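grullby-tabletop / README
last touched 14/09/2019, Kulsoom H.

What's in here: buying list and budget notes for the second Grullby kit, plus the first batch of tabletop clips. Clips are in /clips, quotes in /quotes. Don't edit the quotes, make a copy.

Need to order before November:
- wristbands with tags, 8 pairs. Tag layout is in /tags, print at full size
- forearm elastics, grey, same as now
- head mount from Brideno, $703 with freight. Shamim Lodhi has the login
- woven coasters, more colours if they've got them
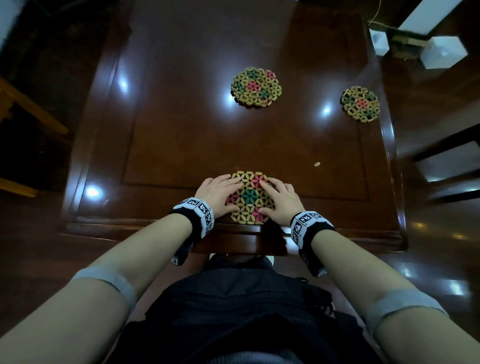 Lighting is not in the budget yet. Glossy tables throw glare and the tag reader looses markers when it's bad, so a diffuser panel is on the maybe list. Hovon quoted $137 each, Janjua didnt get back to us. Matte table mats would be cheaper, Bok-nam to price.

Clips: 93 so far, all seated, both hands. No audio. Naming is a mess before clip 8, sorry, will fix.

Gripper arm: parked till next year. Don't put it on the list again.

Licence: internal only for now. Ask Farzana before sharing anything outside the group.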